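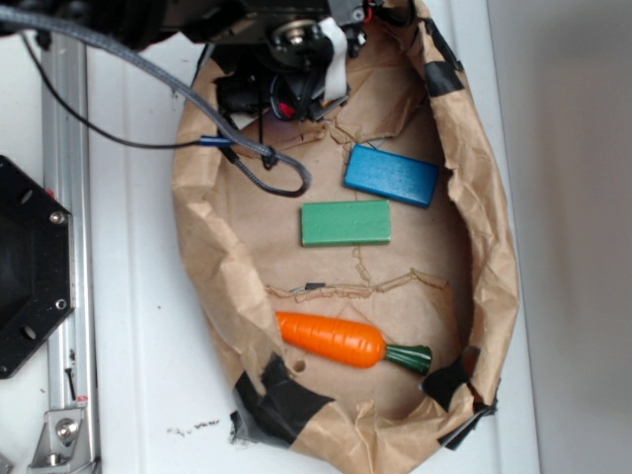
Nondcombe – Plidar has published the maintenance procedure for its tabletop sorting cell, the small robot station on which it tests handling of light household objects and toys. The procedure covers the arm, the gripper, the cabling and the work surface, and is available to partner laboratories from June. It applies to every layout used on the cell, including the paper tray, in which a blue block, a green block and a toy carrot lie on kraft paper with a rim held by black tape. Trays of this type are to be checked at each shift change. A tear in the paper floor with a raised edge must be recorded, as a gripper finger can catch on it, and the tray is then either taped flat or replaced.

The greater part of the procedure concerns cables. The braided cable and the thinner black line beside it must be inspected along their full length, with particular attention to the sleeve where they meet. Slack is to be set with the arm at its farthest reach and checked again at its lowest position. The flat ribbon cable at the gripper is to be replaced after 200 hours of operation, whether or not wear is visible.

"Most of our lost time came from cables and very little of it from motors," said Maja Kołodziej, head of laboratory operations at Plidar. "We kept a log of 144 stoppages before writing a single page, and the order of the checks follows that log."

Mounting hardware is covered in a separate section. The bolts holding the upright rail and its table bracket are to be tightened every eight weeks, after which the arm is returned to its reference position and the scale reading on the rail is noted on the cell sheet. Loose specks on the table are to be brushed away before the arm is powered on – compressed air is not permitted near the wrist joint.

The procedure was prepared with Byun, which services the cell under contract. Miłosz Walczak, service manager at Byun, will lead the first training session for partner staff at the Wuken building in Nondcombe.

Laboratories wishing to receive the document should contact the Plidar press office, extension 2308.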